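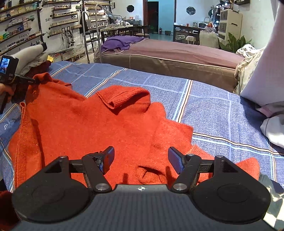 An orange-red knit on the bed, not folded yet.

**Sweater season over, Tamuno hall wants your knits**

June 2026. The winter clothing swap at Tamuno is taking sweaters again. Drop-off is at the side door of the Nukesari building, the one by the bike racks, not the front. Front is locked till the floor is done.

Last year's swap moved 600 pieces. Knits went first, mostly the bright ones. Organizers say they want more of the same: pullovers, cardigans, kids' sizes, anything with the cuffs and hem still in good shape. Small holes are OK if you pin a note next to them. Felted or shrunk stuff goes in the craft bin, seperate from the rest.

How to bring them: clean, fully dry, folded flat. No hangers. Last May a lot of bags came in balled up and the sorting ran two evenings over.

For anyone who never learned to fold a thick sweater, the handout from Vukia, the laundry and mending shop on the corner, goes like this. Lay it face down on a bed or a big table. Smooth the body out from the collar to the hem. Sleeves in across the back, one then the other. Sides in, then bottom half up. Ribbed collars stay on the outside so they don't crease. Beds work better than tables for the big ones, the handout says, just move the pillows first. Free copies at the counter, or ask for one at drop-off.

Limit is 19 items per household this time. Shelf space is tight, the back room is still full of coats. Coats are NOT being taken until fall. Same for boots.

Bags should be clear if you have them. Write the size on a piece of tape and stick it on the outside. Stallier, the storage place out past the depot, is giving 2 pallets of lidded boxes for the summer, so everything gets packed once sorting is finished and stays boxed untill the swap opens. Cedar blocks welcome, mothballs no. People complained about the smell.

Blankets and bed covers: a few will be accepted, twin size only. Pillows can't be taken at all, used or new.

Sorting help is needed too, evenings mostly. Sign-up sheet is taped inside the side door. Bring a lint brush if you own one, the hall has 2 and they're both pretty worn out.

Swap date to be posted at the hall once the floor people confirm.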